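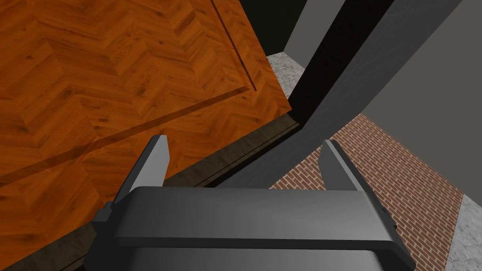 Should I get a pull cart or carry my bag at Duleck?

I started playing last year and have only used the short course in Bresberg, where carrying is no problem. In June I'm signed up for a charity scramble at Duleck, full 18 holes. I have a stand bag with a full set in it, around 20 pounds with balls and water. My left shoulder gets sore by the 6th hole even on flat ground. Does the course rent pull carts, or do I need to buy one? I'd like to stay under $200.
Asked 22 May 2022

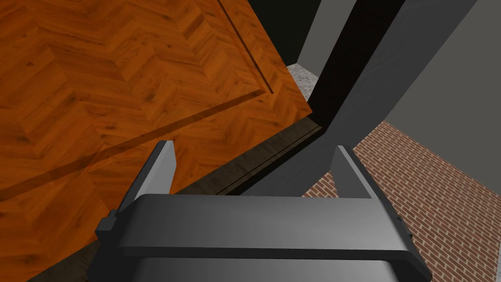
Gripper, seen from behind

Answer 1
They rent them at the pro shop but there aren't many. On a scramble day they go early. Call and ask them to hold one. Also check your entry form, a lot of charity events include a riding cart in the fee and then you don't need either.

Answer 2
Buy one. I have a Jondik three-wheeler that I got used in February for less than your limit, and it folds small enough for my trunk. The back nine has two long climbs, and the walk from the 11th green to the next tee is a good 900 feet uphill. Pushing is much easier than pulling on that stretch — get one you can push. Make sure the lower strap fits a stand bag, some of them catch on the legs.
You can also leave clubs at home. In a scramble I take a driver, a hybrid, four irons, a wedge and a putter.

Answer 3
just carry, its good exercise. Khalaf is a hillier course than Duleck and I carry there all the time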